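Home News Scores TV & Radio Opinion Podcasts

Clarnico reshuffles its rugby booth, and asks viewers to trust it
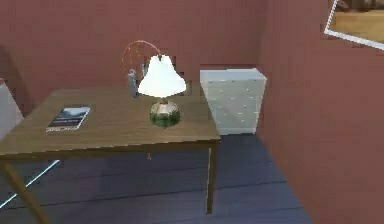
Dolan out of the lead chair after 18 seasons

Clarnico confirmed in December that Eoin Dolan will no longer be its lead play-by-play voice for league rugby. Maeve Foley, who has handled the channel's second game for the past five years, moves up to the top crew and will work alongside analyst Valter Myklebust when the schedule resumes.

The channel's statement called the change "a natural evolution of our coverage." It did not say who asked for the evolution. Dolan has been the lead voice since 2003, and he spent the early part of this season telling listeners of his own podcast that he expected to stay through the end of the current rights deal. The podcast has not put out an episode since the announcement.

Foley is a sensible pick, whatever one thinks of how she got the job. She knows the league, she lets a play breathe, and her work on last year's rain-soaked quarterfinal was better than the game deserved. She has had little time with Myklebust, though. The two have called a single match together, a preseason friendly that aired only on the app, and they talked over each other for most of the first half.

Myklebust's contract is believed to be up after this season. Clarnico would not discuss it. That leaves open the chance that Foley breaks in one partner this spring and another in the fall, a strange way to build what the channel is billing as its "team for the next era."

Érica Vieira, until now a sideline reporter, takes over Foley's old seat on the second game. She has done some play-by-play for the women's league, mostly on streaming, and the channel says she will keep a handful of those dates. Her sideline job has not been filled. Asked whether it would be, a spokesperson said Clarnico was "looking at how fans want to receive those updates," which sounds a lot like a no.

Then there is the money. Flerimia, the streaming company that bought a minority stake in Clarnico last year, has promised that its arrival would mean more coverage. So far it has meant a second studio show, a shorter pregame and a betting segment sponsored by Fekton that runs right up to kickoff. The travel budget is harder to pin down. Two people who work on the broadcasts said that several second games this season were called off monitors in the studio, with the announcers never leaving town. Clarnico said only that it "uses a mix of production models."

Viewers can usually tell. The commentary on one of those games missed an injured player on the far side of the field for the better part of a minute, and the replay got there before the announcers did.

Ruairí Fahy, the channel's head of live sports, said in a call with reporters that both booths would be on site for every playoff match. He was less definite about the regular season. "We go where the story is," he said, and moved to the next question – one about the new theme music.

Fahy also pointed to a petition of support for the new lineup on the channel's fan forum, which he said had drawn 3000 names. The petition went up before the lineup was announced, and its text asks for more live games and an earlier start time for the highlights show. It does not mention Foley, Vieira or Myklebust.

Dolan is expected to stay on in what the statement describes as a "contributing role." No one at Clarnico has said what he would contribute to. Rival channel Bai, which carries the European fixtures and has had an opening in its booth since the summer, declined to say whether it had spoken to him.

Clarnico's rights run for two more seasons. The league has already told its broadcasters that it wants to hear early offers before then, and a fresh lineup may look good in a sales deck. Whether it sounds good at the end of a close game is a separate matter – and Foley will get her first try at one when the top two clubs meet in the opening round after the break. Airtime is 7:30 p.m., with the pregame show now starting at 7:15 instead of 7:00.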